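Home | About me | Recipes | Letters | Contact

Learning to write by hand again

Last updated: 21 Feb 2018

Print this page | E-mail this to a friend

When I moved to Forkham I stopped writing by hand. In my first language I had a nice handwriting, my teachers said so, but in English I only typed. The computer corrected my spelling and I became lazy. Then in September my old neighbor Mirta Iturra sent me a letter, a real one, two pages with blue ink, and I was ashamed to answer her with an e-mail.

So I bought a pad of paper and sat down. My hand was tired after seven lines. The letters leaned to the left and then to the right, and the word "neighbor" I had to write two times before it looked correct. I sent it anyway. Mirta answered that she could read everything except my address, so she copied it from the old envelope.

After this I made a rule for myself: one page every evening, before the dishes. It does not matter what is on the page. Sometimes I copy a recipe, sometimes I complain about the bus to Urkalholm. My friend Noura Saliba told me to slow down and to lift the pen between words, and this was the best advice I received – I was always pressing too hard, and the next page had the marks of the page before.

About pens I have not much to say. I tried an expensive one from the stationery store in Zarkanwood and it leaked in my bag. Now I use a cheap ballpoint and I am content with it. The paper is more important for me. Thin paper makes me nervous.
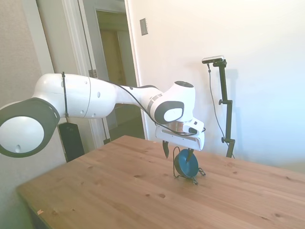

The letter "r" is still my problem. In a fast word it looks like a "v", and Noura once read "very" where I wrote "rery", which was my mistake in both ways. I practice it on the back of old bills. I also started to write my shopping lists with full words, so my husband can not say any more that he did not understand "tom."

Last week I counted the words of my newest letter to Mirta – 800, and my hand did not hurt. She asked me for the lentil soup, so I have to copy that one tonight, with the amounts in cups this time.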